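Hartschalenetui riecht nach Kleber und die Brille kommt verschmiert raus - was tun?

Gefragt von Tyra Torvik im Mai
Kategorie: Haushalt > Pflege und Reinigung
364 Aufrufe, 3 Antworten

Hallo zusammen,
ich habe mir zu meiner neuen Brille ein festes Etui von Pikthorpe gegönnt, so eines zum Aufklappen, und eigentlich liebe ich das Ding! Liegt super in der Hand und geht in der Tasche nicht auf. Leider riecht es innen ziemlich nach Kleber, und wenn ich die Brille morgens herausnehme, liegt auf den Gläsern ein leichter Schmierfilm. Das Putztuch war die ganze Zeit mit drin. Kann man so ein Etui von innen waschen oder geht dabei das Futter kaputt? Und wie herum legt ihr die Brille eigentlich hinein? Bei mir steht ein Bügel immer ein bisschen hoch und der Deckel klemmt.
Danke schon mal!
Tyra

Antwort von Eilif Engebretsen
2 Personen fanden das hilfreich

Neues kaufen. Gibt es beim Optiker oft umsonst dazu.

Antwort von Marta Tymoshchuk
Als beste Antwort markiert

Hallo Tyra, bloß nicht wegwerfen, das kriegst du hin! Ich habe inzwischen eine kleine Sammlung von Etuis (Lesebrille, Sonnenbrille, Fahrradbrille, die alte Ersatzbrille ...) und mache einmal im Frühjahr alle auf einmal sauber, das ist für mich richtig schöne Fummelarbeit mit Radio nebenbei.

Zuerst der Geruch: Etui ganz aufklappen und ein paar Tage offen stehen lassen, am besten am gekippten Fenster, aber nicht in der prallen Sonne. Bei meinem von Borbély hat das fast eine Woche gedauert, danach war Ruhe. Natron in einem kleinen Stoffbeutel dazulegen hilft auch - nur nicht lose hineinstreuen, das Pulver bekommst du aus den Ecken nie wieder heraus.

Dann das Futter. Unter Wasser halten würde ich es nicht, unter dem Stoff sitzt oft Pappe und die wellt sich. Ich nehme eine Fusselrolle für das Grobe und danach ein Mikrofasertuch, in lauwarmem Wasser mit einem Tropfen Spülmittel ausgedrückt, so dass es gerade noch klamm ist. Mit einem zweiten Tuch nur mit klarem Wasser nachwischen, offen trocknen lassen, über Nacht reicht. In die Rille am Scharnier komme ich mit einem Wattestäbchen, und was da herauskommt, ist jedes Mal wieder erstaunlich!

Der Schmierfilm kommt ziemlich sicher vom Tuch. Wasch es mal bei 40 Grad ohne Weichspüler, Weichspüler ist der Klassiker für Schlieren. Die Brille selbst wasche ich unter lauwarmem Wasser und lege sie daneben auf den Tisch, bis das Etui so weit ist. Bei durchsichtigen Fassungen bitte gut merken, wo sie liegt, auf einer weißen Platte übersieht man die sofort. 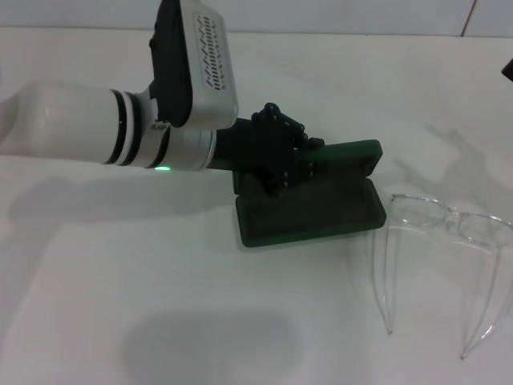 Zum Einräumen: erst den linken Bügel einklappen, dann den rechten (bei manchen Modellen andersherum, da merkt man es daran, dass der obere Bügel schräg absteht). Danach mit den Gläsern nach oben hineinlegen, das Tuch einmal gefaltet darüber und den Deckel ohne Druck zumachen. Wenn er klemmt, liegt meistens das Tuch als Knubbel unter dem Bügel. Probier das mal zuerst, bevor du am Scharnier herumbiegst.

Viel Spaß und berichte unbedingt!
Marta

Antwort von Hajnalka Gulyás
5 Personen fanden das hilfreich

Kann Marta nur zustimmen, eine Ergänzung: Bei Etuis mit Kunstlederfutter kein Brillenspray innen verwenden. Mein altes von Hillum ist davon klebrig geworden und das ging auch nicht mehr weg. Für breite Sportbrillen sind die flachen Hartschalen sowieso zu knapp, da lieber ein weiches Etui.

Kommentar von Tyra Torvik

Ihr seid klasse! Es war wirklich das Tuch, frisch gewaschen gibt es keine Schlieren mehr. Und ich hatte die Bügel die ganze Zeit falsch herum eingeklappt - jetzt geht der Deckel ganz leicht zu. Nach Kleber riecht es noch ein bisschen, steht weiter am Fenster.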